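## 3. Finger alignment and first pick

Section 3 applies to the hand-held gripper built from the Clernow plans. Complete the wiring section first. The fingers must be bolted on and the trigger cable connected. 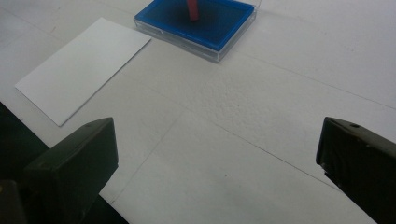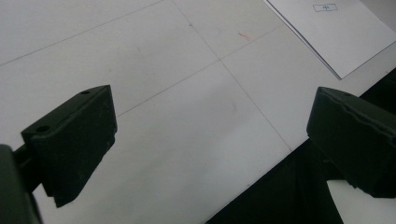
Fingers open over the white work surface (first) and over the tiled floor (second).

**R. Hollmann**
Build maintainer, Skovus shared workshop

### 3.1 Check the fingers

1. Release the trigger and let the fingers open fully.
2. Wipe both pads with a dry cloth.
3. Look for chips along the slanted edges. A small chip on the top edge is acceptable. Replace the finger if the chip reaches the gripping face.
4. Close the fingers slowly. The pads must meet along their full height.
5. If one pad touches early, loosen its mounting screws half a turn, square the pad, and retighten.

**Caution:** Keep your free hand clear of the fingers whenever the battery is connected. The Justetti driver board moves the fingers once at power-up, even with the trigger released.

### 3.2 Set the travel

1. Connect the driver board and open the settings file.
2. Set `open_limit` to 326.
3. Close the fingers on a 7 mm spacer and save the reading as `close_limit`.
4. Cycle the trigger seven times. If the motor hums at either end, bring that limit in by 2 and repeat.

**Note:** Limits are stored on the board — changing the battery does not clear them. Flashing new firmware does.

### 3.3 First pick

1. Place a small rigid block upright in a shallow tray. A red block in a tray with a blue bottom, as in the first picture, gives good contrast in the camera view.
2. Approach with the fingers open and the block near the middle of the gap.
3. Lower the gripper until the pads are level with the upper half of the block. Do not rest the fingers on the tray wall.
4. Close, lift clear of the tray, hold for three seconds, and set the block down on a flat surface.
5. Repeat with the tray turned to a different angle.

If the block tilts during the lift, go back to 3.1, step 4. If it slips straight down, lower `close_limit` by 2.

**Note:** Tape down any loose paper near the tray before starting. The finger tips can catch an edge on a low approach.

Record both limits on the build sheet before going on to section 4.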